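Equipment planning for hand-held gripper work

Equipment planning, in this sense, is the business of deciding what to buy, and in what order, before people start recording everyday tasks with hand-held grippers. It sounds like a dry subject, but anyone who has run short of finger pads on a Wednesday afternoon will tell you how dear it becomes to the heart!

The usual starting point is the Widwood worksheet, drawn up by Noreen Kavanagh and Selamawit Gebremichael, which splits a budget into grippers, headgear, furniture and spares. Grippers are normally priced in pairs, one for each hand, and the rubber pads are listed separately because they wear out long before the housing does.
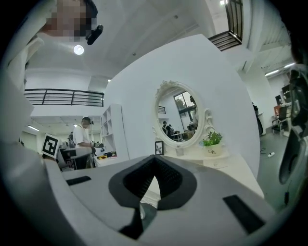 Furniture and household props tend to be guessed at, and guessed low. The worksheet allows 539 dollars per station for tables, shelving and small items, and sets aside 30 percent of the pad budget for replacements (a figure that Kavanagh has called stingy). Power strips, printed markers and desk space for the people checking recordings go on a line of their own.

Later versions, including the one kept at Hindum, add a yearly reserve of around 1,000 dollars for repairs.

See also: Spare parts planning; Workspace layout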